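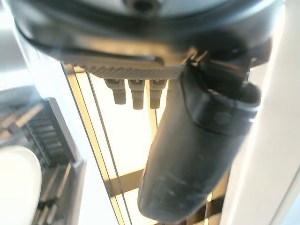

Poseo, the robotics company in Dulton, has published results from its household chore trial, and the numbers are mixed. A single-arm robot with a two-finger gripper was given nine chores to do without remote help. It met the company's own standard on 6 of them across 400 logged attempts.

Wiping a counter, closing drawers and moving cups from a rack to a shelf were the most reliable. Folding towels passed, but slowly: a stack that takes an adult two minutes took the arm a good deal longer, and the report does not give an average.

The three failures were changing a pillowcase, sorting mixed cutlery and clearing a sink. Védís Ragnarsson, who ran the trial, attributes most of the errors to grip force and to glare. "Bright backgrounds cost us more attempts than heavy objects did," she said. Thin, flexible items — cords, bag handles, the hem of a pillowcase — were dropped or missed more often than anything rigid.

A parallel test at a hardware store in Rutov covered restocking and shelf facing. The arm handled boxed goods at a usable rate but needed a person nearby to clear jams. Store manager Gunnlaugur Bech said he would not schedule it on a shift alone.

Noémie Arsenault, an automation analyst at Nuchit, said the figures were in line with what she expected. She noted that the trial kept the same kitchen layout throughout, so the results say little about an unfamiliar home.

Poseo plans a second round in June with softer fingertips and a revised camera exposure setting. No price or sale date has been announced.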